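Chapter 4
Patch Cords and Connectors

Learning Goals
After studying this chapter, you should be able to name the parts of a modular plug, explain the purpose of a boot, and inspect a finished cord before it is placed in service.

Most faults in a small office network are found in the last few inches of cable. When the Scanlon branch library was rewired one April, the work called for 468 patch cords in two jacket colors. Covadonga Arrieta, who supervised the job, rejected 40 of them at the bench. Her notes list the same few defects again and again: wires in the wrong order, a jacket that stopped short of the plug, a broken latch.

The plug used on these cords is commonly called an RJ45. It has a clear plastic body, eight positions for wires, and a latch that holds it in the port. A clear body allows the technician to check the wires after the plug has been closed on them.
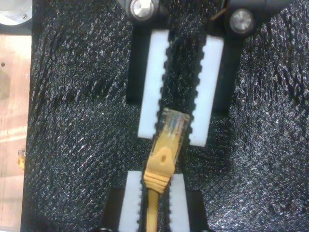 Many cords also have a boot, a flexible sleeve at the point where the cable enters the plug. The cable bends most sharply there, and the boot spreads that bend over a greater length. Ridges on the boot help it flex. Boots may be molded in place at the factory or slid onto the cable by hand -- in the second case, before the plug is attached.

Section 4.1 describes the jacket and the four twisted pairs inside it. Section 4.2 covers wire order. Students should have a short length of cable at hand while reading both sections.

Key Terms
boot, jacket, latch, modular plug, patch cord, twisted pair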